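2025-03-25
Bench notes, parts bin and contents
S. Murthy

Picked up the bin work again. The open question from the last entry was whether to keep using the large gray metal bin for mixed small goods or go to the molded tote that Sorkden quoted. Decision for now is to keep the metal one. It is stiff, it does not creep across the tabletop, and the floor can be wiped with a dry cloth between sets.

Condition check before starting. Floor is scuffed all over, fine marks only, nothing that catches a fingernail. The finish on the inner rear wall is worn in patches and streaked dark, worse toward the right. I ran a strip of tape over the worn area and pulled it. Some gray flakes on the adhesive. Jayanthi Chowdary wants the wall stripped and left bare. I would prefer to leave it alone until the flakes show up on the goods, and so far they have not.

Contents policy, as agreed with Jayanthi: no more than 5 items in the bin at once, mixed soft and hard, at least one with a gloss finish. Items go in by hand from waist height and stay where they land. No straightening. If something comes to rest against a wall, it stays against the wall.
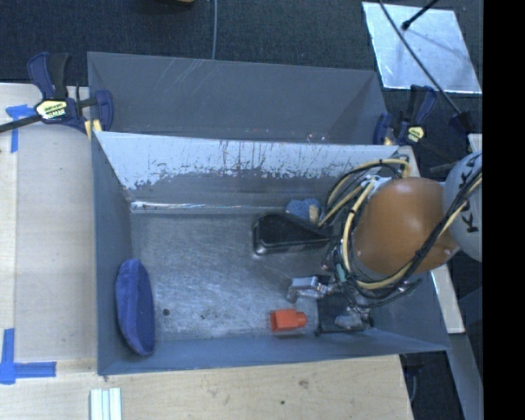 Soft goods remain the awkward group. They hold whatever posture they land in, and a long one will stand on its end against a sloped side for as long as it is left. The slope on the left wall encourages this. Hard items slide down it and finish flat on the floor. I tried the same long soft item 3 times from the same height and got a lean twice and a flat once, so the drop is not repeatable and there is no point writing it up as if it were.

Gloss black against brushed metal is a second nuisance. Under the overhead lights the floor goes cloudy white in places and the black picks up thin highlights along its edge, so the outline is hard to judge by eye. Lamp dimmed to 70 percent. Outline easier to follow, floor still bright. Will try a diffuser sheet from the Flernura box if anyone can find the box.

Sponges: keep them dry. The last batch was put away damp and left rings on the metal. Drying rack is on the shelf next to the sink, please use it.

Position of the bin on the table has drifted between users. I have put 2 pencil ticks on the wood at the near corners. Line up to those and leave them in place when wiping down.

To do:
Tape pull on the rear wall again after the next 5 sets, keep the strip in the notebook.
Ask Zeleke for a price on recoating, inside faces only.
Jayanthi to weigh the soft goods dry and add the values to the item sheet.
Replace the felt under the bin, left side is thin.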